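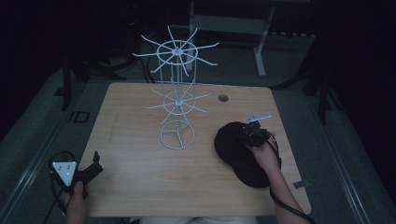
A cap should never be hung by its brim, according to Neema Mfaume, and she has sold enough of them to hold firm on it. Her shop in Stimatthorpe keeps up to 300 in stock, and the wire spinner by the door has outlasted two counters and a carpet.

Tiered racks like these are having a modest comeback in small stores. They take up little floor or table space, and a shopper can reach the goods from any side. The trouble is balance. Load one side first and the whole thing leans.

Mfaume fills the lower tier before the upter one – dark caps at the bottom, brighter ones at eye level – and works across the ring, one spoke and then its opposite. Tags get tucked inside the crown. At closing she turns the rack once by hand and straightens whatever has slipped.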